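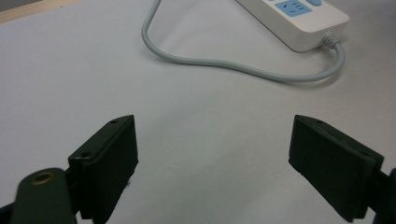 用手持夹爪采集的示范，为什么要把接触之前的那一段单独处理？

接触之前的轨迹决定指尖以什么位置和姿态到达物体，而这一段在不同示范之间差异最大。把它与接触后的动作混在一起训练，模型容易学到若干种接近方式的平均值，平均出来的位姿往往落不到可用的接触面上。

Hsueh 实验室的 Rivex 项目处理的就是这个问题。项目负责人在实验室接受了本刊采访，谈话围绕方法的切分规则、数据筛选和评测结果展开，项目组的一名数据工程师补充了时间同步部分的细节。以下内容根据录音整理，经受访者核对技术表述。

项目的任务对象是插排，一类带线的日常物品。操作内容有三项：沿长边方向夹持并移动插排、按下指定的开关、拨开遮挡路径的电源线。负责人解释选题时说：“刚性外壳和柔性线缆连在一起，外壳的位姿可以用六个自由度描述，线缆不行。同一个插排，线绕一圈和线拉直，对夹爪来说是两个问题。”

她补充说，插排还有一个对视觉不利的特点。几个插孔面板外观一致，沿长度方向重复排列，局部图像很难判断自己看到的是哪一个。“腕部相机离得近，视野里经常只有一个面板加半截外壳。模型如果只看当前一帧，左端和右端会混。”

示范由操作者手持夹爪完成，不经过机械臂。夹爪使用 Tronik 的手持型号，指垫由项目组更换过。相机固定在夹爪上，随手一起运动，轨迹由视觉惯性里程计恢复，夹爪开度由图像中的指尖位置换算。负责人认为这种采集方式的代价很清楚：“手能做到的姿态，机械臂未必能到。手腕一翻就过去了，放到六轴臂上可能要穿过奇异位形。所以轨迹恢复之后要先做一遍可达性检查，再谈训练。”

项目组一共采集了 1318 条示范，由 14 名操作者完成。经过可达性检查和同步检查，338 条被移除，其余进入训练集。被移除的示范按原因分成三类：关节超限、里程计中断、图像与惯性数据的时间偏差超过阈值。

数据工程师对第三类有较详细的说明。“时间偏差在自由运动阶段影响不大，手移动得平稳，错开一两帧看不出来。接近阶段不一样，指尖开始减速，开度也在变，偏差会直接变成位置误差。我们最初只检查整条轨迹的平均偏差，结果放进来不少接近段有问题的数据。后来改为分段检查，阈值只对接近段收紧。”

分段的依据是本项目方法的核心。Rivex 把每条示范切成自由运动、接近、接触后三段，切分点不由人工标注，由两个量联合给出：一个是指尖中点与目标区域之间距离的变化率，另一个是夹爪开度的变化率。前者由持续下降转为缓慢下降，且后者第一次离开零附近的区间时，记为接近段的起点。接触后的起点则取开度变化停止并且两指与物体之间相对运动消失的时刻。

“按压任务没有夹持动作，开度规则不适用，”负责人说，“按开关时两指是并拢的，开度从头到尾几乎不变。这一类我们只用距离变化率，再加一个方向约束，要求指尖速度与外壳上表面法向的夹角小于给定值。”
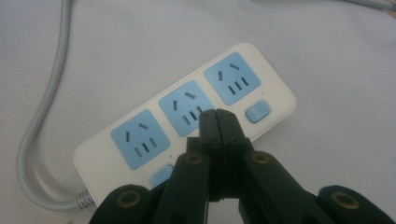 手持夹爪两指并拢，指尖位于插排中间插孔面板下沿上方。

这种并拢姿态在数据里带来一个遮挡问题。从夹爪后方的视角看，两指和连杆会挡住插排的一部分，被挡住的区域有时恰好包括一侧的开关。负责人说，项目组试过把夹爪区域整块遮掉再输入网络，效果变差。“网络需要看到指尖和物体的相对位置，把夹爪抹掉以后，这个关系就没有了。最后的做法是保留原图，另给一个夹爪的分割掩膜作为附加通道，由网络自己决定怎么用。”

对于重复面板造成的混淆，方法引入了一段短时记忆。自由运动阶段的图像视野较宽，通常能看到插排的一端或者线缆的出口，网络在这一阶段提取一个朝向编码，进入接近段后该编码保持不变，不再随新图像更新。她把这一步称为“锁定”。

“为什么不继续更新？因为我们测过。接近段的视野越来越窄，继续更新等于用信息少的图像去改写信息多的判断。锁定之后，左右端混淆引起的失败明显减少。代价是物体在接近过程中如果被碰动，编码就过时了，策略不会察觉。”

采访中问到，既然有这个缺陷，是否考虑过在检测到物体移动时解锁。她的回答比较谨慎：“试过一个简单版本，用光流判断背景和物体的相对运动。线缆的问题又出来了，线自己会弹、会滑，外壳没动，线动了，光流就报警。误触发太多，论文里没有放这个版本。”

训练使用 Zilier 框架，策略网络采用扩散形式，输出未来一小段的末端位姿增量和开度。三个阶段共用图像编码器，动作头分开。损失函数在接近段赋予更高权重，权重值在验证集上选定后对三项任务保持一致，没有逐任务调整。负责人强调了这一点，理由是逐任务调权重会让对比失去意义。

评测在一台固定基座的机械臂上进行，末端装有与采集时几何一致的夹爪。项目组准备了 26 种摆放，变化因素包括插排朝向、线缆走向、支撑面材质和初始夹爪位置。支撑面有硬质桌面，也有铺布的表面。每种摆放在评测前拍摄参考图，复位时将实时图像与参考图叠加对齐，线缆按标记点还原。

判定标准是同一摆放下连续三次完成才计为通过，一次失败即不通过。按照这一标准，不做分段的基线策略通过了 14 种，采用分段和朝向锁定的策略只有三种未通过。只做分段而不锁定的策略介于两者之间，它与完整方法的差距主要出现在插排两端外观接近、线缆出口又位于初始视野之外的摆放上。

三种未通过的摆放有共同点：线缆紧贴外壳长边，并且一部分压在夹爪进入的路径上。策略在这种情况下会把线和外壳一起夹住。负责人认为原因在数据。“操作者遇到贴边的线，会先用指尖把线拨开，再去夹。拨线是一次接触，按我们的切分规则，它被划进了接触后阶段，后面真正的夹持反倒没有自己的接近段。一条示范里只允许出现一个接近段，这是规则写死的。”

她表示，允许多个接近段在实现上并不困难，困难在于如何保证切分的一致性。拨线动作幅度小，速度变化与操作者手部的正常抖动处在同一量级，距离变化率给出的切分点在不同操作者之间相差较大。项目组目前在比较两种办法，一种是在指垫内侧加薄膜压力传感器，用力信号确认接触，另一种是继续只用图像，但把线缆的局部形变作为额外线索。

“我个人倾向于传感器，”数据工程师说，“图像方案看上去省事，标定和维护的工作其实都推到了后面。”负责人没有完全同意。她指出，加装传感器意味着已有数据不能直接使用，新旧数据的指垫厚度不同，夹持开度需要重新换算，这部分误差目前没有可靠的估计。

谈到支撑面的影响，两人的看法一致。浅色外壳放在浅色台面上，边缘对比度低，里程计的特征点也少，轨迹中断更容易发生。布面存在轻微褶皱时特征略多，但布会随线缆拖动而移位，里程计把布的移动当成相机的移动，造成缓慢漂移。项目组的处理是在采集区域外侧保留静止参照物，并在后处理中降低布面特征点的权重。

“有人建议直接在桌面上贴标记，”负责人说，“标记确实能让轨迹变好，但是模型也会看到标记。我们做过一次对照，训练时有标记，测试时去掉，通过的摆放数下降。后来的数据全部不贴。”

关于操作者差异，项目组没有对动作速度做统一要求，只规定夹爪从同一高度以上进入工作区。采集后按接近段时长对示范排序，过短的会被复查。复查时发现，速度快的示范并不一定质量差，有些操作者动作快但减速过程完整，切分点清楚。被判为不可用的主要是没有减速、指尖直接撞上外壳的示范，这类轨迹的接近段只有几帧，对动作头的训练没有帮助，有时还会把速度预测拉高。

采访还涉及方法能否用于其他物体。负责人给出的范围较窄：目标表面大致平整、接触点在自由运动阶段至少可见一次、物体在接近过程中保持静止。满足这三条的物体可以沿用现有切分规则，阈值需要重新选。她举出的不适用情形包括悬挂的软管和堆叠在一起的薄片，前者在接近时会摆动，后者的接触点常常一直不可见。

论文初稿于2020年9月19日提交，目前公开的内容包括切分代码和评测摆放的参考图，训练数据暂未放出。数据工程师解释，原始视频中有操作者的语音，需要先剥离音轨并重新核对时间戳，核对工作由人工抽检完成，预计次年2月结束。

下一轮采集的方案已经确定，线缆贴边的摆放会单独成组，每名操作者在该组内分别完成“先拨线”和“直接夹持”两种做法，两种做法使用相同的初始位置。切分规则的修改版本将先在这一组上验证，再决定是否对全部旧数据重新切分。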